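Chopsticks, stars and a caddy full of holes

17th February

The kettle has been on twice before we get round to the questions I came with. My host teaches home cooking in small groups from her own flat, up the hill from the tram stop in Melano, and writes a monthly newsletter about the plain things in kitchen drawers. It has 3,000 readers now. The last issue was entirely about chopsticks and it brought her more letters than anything she has written, including the one on tin openers, so that is what I wanted to talk about.

"I thought six people would read it," she says. "Then it was all these messages, people telling me what their gran kept theirs in, people sending me drawings! A man wrote two pages on how his family dries them. Two pages, and I loved every line."

Her own live in a plastic caddy, beige and see-through enough that you can tell when it wants a wash, with a patch of little round holes in the front wall. She is very fond of the holes. She had a lovely glazed jar before this one, bought at the Naciri market, and she used it for years without looking at the bottom of it.

"One day I did look, and well. Black. There was nowhere for the water to go, you see, it just sat there and the wood sat in it. The jar's got paintbrushes in now. And this cost me next to nothing and it's the best thing in the kitchen."

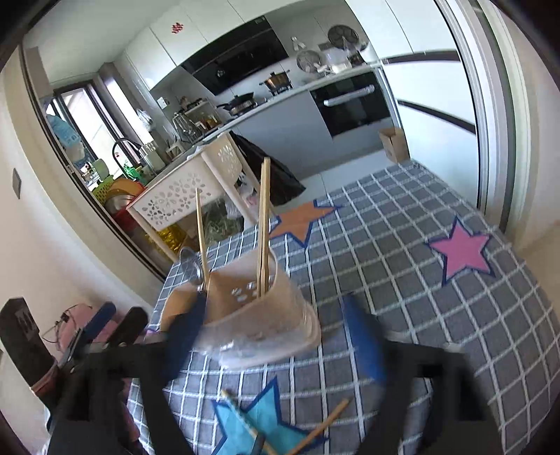

The caddy on the starry tablecloth, with the blue-handled ladle leaning against it.

We are talking at the table, which is where most things happen in this flat. The kitchen proper is through the doorway, with white cupboards and a black hood over the stove, and a small red paper-cut on one of the doors. She won't hear of it coming down after the holiday. "It cheers up the cupboard. It can stay till November if it likes."

The tablecloth needs no excuse for being cheerful either. It has a white grid on it and enormous stars, orange, pink and light blue, all edged in a darker blue. She chose it for the classes. People who are nervous about cooking in front of strangers sit down at it and start talking about the stars, she says, and by the time they have finished on the stars they are peeling ginger.

So how does she sort chopsticks? I had imagined a system. She does have one, and it is mostly about the ends.

"Everybody drops them in any old way, and then you reach in and you've got hold of the part that goes in somebody's mouth. Put them in with the eating end down. Then you only ever touch the top. I say this in every class and I say it to my sister, who's been ignoring me for 9 years."

She pairs them by the top as well. Bare wood goes with bare wood and the patterned ones find their partners by the pattern, and she does it at the table, after the washing-up, usually with the radio on. Some of them have a light blue band with small white daisies, plain wood below it. Those are her favourites and she gets quite carried away on the subject.

"They're not grand. I've been given grand ones, lacquered, in a box with a ribbon, and they slide about and you can't pick up a peanut with them. These are just nice! The flowers are up where your hand goes so you get to look at them, and the bottom's plain wood, so it holds a noodle. What else do you want?"

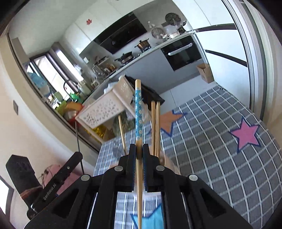 Daisies at the top, plain wood below. The rest of the bundle is just behind.

I ask how many she owns and get a wave of the hand. The newsletter is more exact. She once worked out that a full term of classes meant washing 300 pairs, and she has given notes on that ever since: warm water and a drop of soap, a good rub between the palms, a rinse, and no leaving them in the bowl while you watch television. Then they stand somewhere with air. She does dry hers with a cloth first, though she says half her readers don't bother and their chopsticks look fine.

What about replacing them? Here she is firmer. If the tip has gone furry or there's a split you can catch a fingernail in, out it goes. The survivor of the pair gets kept for other work. She stirs batter with odd ones, props up seedlings, and tests the oil by standing one in the pan and watching for bubbles. A long pair from Skarwood, the shop by the station, does all her frying.

The ladle doesn't really belong with the chopsticks and she knows it. "Too heavy. Put it in the caddy and over the whole lot goes, so it leans." She did try a divided holder, a Zovetti, very smart, and gave it away after a fortnight. The compartments were too narrow to get a sponge down.

There are 32 people on the list for the spring classes and the first one is dumplings. Next month's newsletter is going to be on sieves. She has already started asking everyone who comes to the door what they do about the mesh, and I was on the landing with my coat on before I'd finished telling her about mine.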